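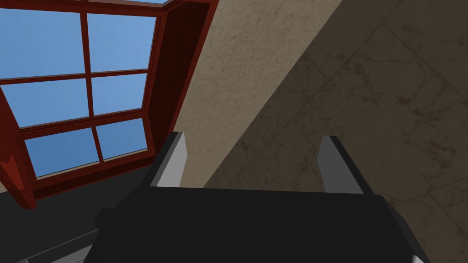
Honine Draught Excluder, 12 mm

Item 3843. Sold by the roll.

A self-adhesive foam strip for doors and windows that no longer meet their frames on friendly terms. Wipe the surface first. You won't, but please do, as it sticks to dust with great enthusiasm and then leaves with it.

Fits gaps you can see daylight through. For gaps you can see the neighbours through, try the Stulero brush seal.

Colours: white, brown, and a grey that Damgaard call Harbour Mist.

Cut with kitchen scissors. Don't stretch it round corners; it remembers, and by October it will have crept back.

Trade rolls to order. Ask for Parveen Dhanial, any morning except Monday. Opened rolls can't be returned, even if the draught was the cat flap.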